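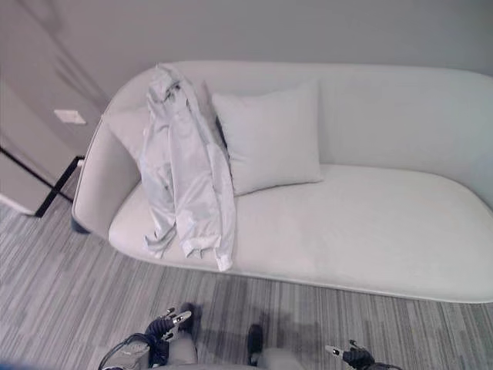
Putilance Household Handling Project
Final report, section 4: Working rules for trials in furnished rooms

Nazar Kushnir

4.1 Purpose

The earlier sections cover the arm controller and the grasp planner. This section sets out the rules under which the robot was run in the Butlow living room and records where those rules had to be changed. The task throughout was to pick up a garment left on a sofa and place it in a tray. The room was used with its own furniture, so rules written for a bare laboratory floor did not carry over without revision.

4.2 Sources

The department requires a written risk assessment for any powered machine used outside the workshop. In addition, ISO 12100 was read for the general method of identifying hazards and reducing risk, and ISO 13482 for its treatment of personal care robots. No claim of conformity with either is made. The rules below are a local procedure, drafted for two student operators and one supervisor.

4.3 Rules before power-up

a) The start position is marked on the carpet with low-tack tape. The base is placed on the marks by hand with the drives off.
b) Cables near the grippers are checked for slack through the full wrist range. A cable that can reach the fingertips is clipped back.
c) Pockets of the garment are emptied.
d) The emergency stop is pressed and released once, and the result is entered in the log.
e) The second operator stands outside the reach envelope and holds the stop for the whole trial.

4.4 Rules during a trial

No person sits on the sofa or reaches across it while the drives are live. If the garment has to be moved, the trial is ended first. Pausing the program is not accepted as a safe state, as a paused arm in our system still holds torque.

Grip force is limited in software to the lower of the two settings described in section 3. The limit was chosen for thin fabric. Zips and tabs are treated as hard objects: the planner must not select a grasp point on one, and the operator ends the trial if it does.

Contact with upholstery is allowed with the pads of the fingers only. Contact with the tips counts as a fault, even when no mark is left.

4.5 Garment placement

The first version of the procedure said only that the garment should be "placed naturally". The two operators read this differently. One laid the jacket flat on the seat and the other hung it over the backrest, which is a harder case, with the fabric supported at the top and bunched on the cushion. Version 2 names three placements (backrest, seat, armrest) and requires the placement to be logged before the trial starts.

Light grey garments on light grey upholstery were kept in the set. Leaving them out would have improved the segmentation results and made them less useful.

4.6 Results of applying the rules

The log for June contains 22 stopped trials. Most were stopped under the fingertip rule, and the remainder under the rule on zips and tabs or for a base that had shifted off its marks. No trial was stopped for a person inside the envelope.

Rule (b) was added after a loop of cable caught on a finger during a wrist turn. The motion was slow and nothing was damaged, but the original checklist had no line that would have found it.

4.7 Open points

The procedure does not cover pets, children or a second robot in the room. It also gives no limit for repeated light contact with the same area of fabric. The Novcombe group uses a contact count for this purpose, and a similar column has been added to the log template in Appendix C.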